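Practice Rooms for a Robot Arm

Xiuying Su runs a shop with one robot in it. The robot packs small parts into trays, and for most of its first year it did that one job and nothing else. Each time a customer wanted a different part handled, Su had to stop the line, bring in a contractor and wait.

In March she signed up for Trilen, a service from a company called Murneck. Trilen gives subscribers a set of simulated rooms with a robot arm already placed in them. You pick a room, pick the objects, set a task and run it as many times as you want. The results can be used to check a control program before it goes anywhere near a real machine. The price is $497 a month for two seats.

"I was paying more than that to have somebody drive out here," Su said.

I used the service on a trial account and spent most of my time in the household rooms. They are the part Murneck pushes hardest, and they are also where its rivals are weakest. Ondik, the closest competitor, has a good warehouse and a good workbench, but its kitchen is close to bare and it has no bathroom at all.

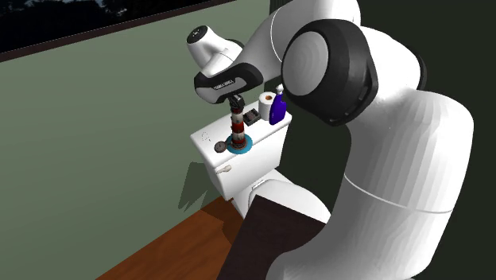 Setting up a task in Trilen takes a few minutes once you know the menus. You choose a surface, choose what goes on it, and tell the arm what to pick up. The objects come from a shared library, and the library doesn't worry much about what belongs where. In the bathroom run, the arm had its fingers on the top of a red and white striped lighthouse standing on the toilet tank, with a roll of toilet paper and a blue spray bottle further back on the same lid. It's an odd thing to ask for, but the crowding is useful. An arm that has only worked over a clear surface can do poorly when there is a bottle near its wrist.

The lighting can be changed, and so can the camera position. I would use both. A program that reads the room well from one side can get lost from another, and it is better to learn that on a screen. Changing the view takes two clicks and doesn't restart the run.

Each plan covers 200 hours of simulated time a month. Su has never used all of hers. A larger shop might, and extra hours have to be bought in blocks, with no refund on what's left over. I'd like to see that changed.

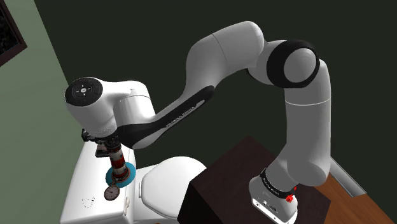
The reports are less impressive. After a batch finishes, Trilen gives you a table of runs with a pass or fail beside each one. You can open any run and play it back, but the table won't tell you why a grasp failed. Ondik does this better. Its report marks the moment when the object slipped or the arm touched something it shouldn't have, and that saves a lot of watching.

Installation was easy on the newer of my two computers and slow on the older one. Murneck says you need a recent graphics card, and that advice should be taken seriously. Support answered my messages by the next morning. The manual is short and has a few pages that describe menus from an earlier version.

Contracts run for a minimum of 4 months. A reseller, Chevalier, offers the same package with a day of training included, and first-time buyers should ask for a quote before going to Murneck directly. Su bought hers without the training and says it took her a couple of weeks of evenings to feel comfortable.

She now tests each new part in Trilen before she loads the program onto the real arm. She still stands next to it with her hand near the stop button the first time it runs.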